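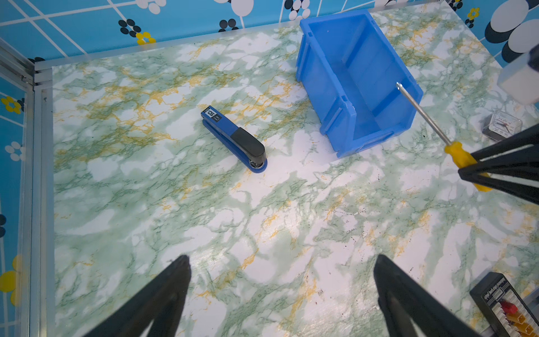

Handout 2: Good practice at the two-arm cell
Clermont workshop module, August 2023. Notes by Kirsten Bjarnason

1. One object, one arm. If the right gripper has the screwdriver, the left leaves it alone. Handovers are in Handout 8, for those who enjoy paperwork.

2. Know where the stop button is before you need it. Pointing vaguely at a wall does not count.

3. Hands stay outside the rail while the drives are live. The stapler will survive without your help.

4. Write down the start layout before every run – "same as before" is not a layout, as Adom Dankwa's group proved at some length last term.

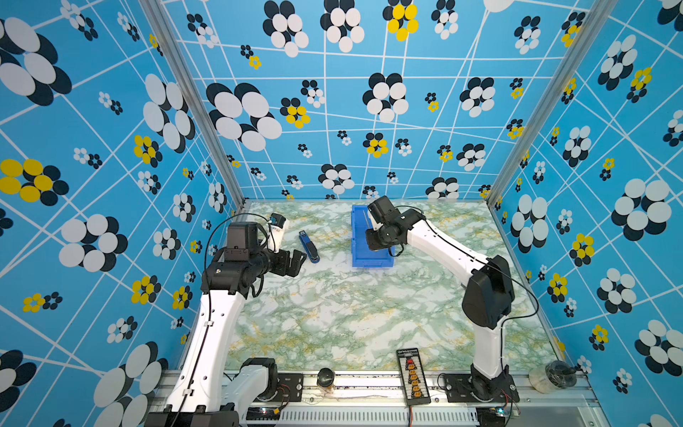 Fig. 2. Both arms at the table, with the stapler and the blue bin.

5. Keep cables clipped along the arm. A loose loop will find the one joint that can eat it.

6. Approach slowly with the fingers open, and stop short of the object first. Check the line of the grip, then close. Anyone who skips the check

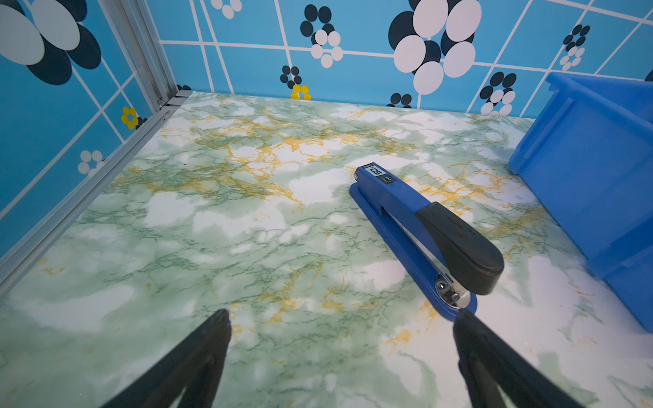
may explain the result to Ese Oyewole, who signs for replacement fingers and has a long memory.

7. Sign the log when you leave, including when nothing went wrong. Legible names, please.

Reading for September: the Grundesach notes, sections 1 to 3.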